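Inskip Methane Rule Project: progress report to the Altari Fund, May

Prepared by Zuleica Godoy

The state opened its comment window on the well-plugging rule and closed it again 9 days later, which we are told was a scheduling matter. We filed anyway, with 40 letters from landowners attached. The agency has confirmed receipt of 7 and is looking for the rest.

Gilmar Siqueira met twice with the governor's energy staff. They remain committed to the 2030 target — they would just like it to be a different number. 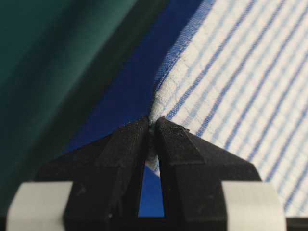 Next quarter

Cremilda Fontes will refile the missing letters, on paper this time. Reinaldo Sales is drafting our answer to the bonding exemption, a page and a half of law with about 100 footnotes. Spending is on budget, apart from postage. We ask that the second payment go out as planned.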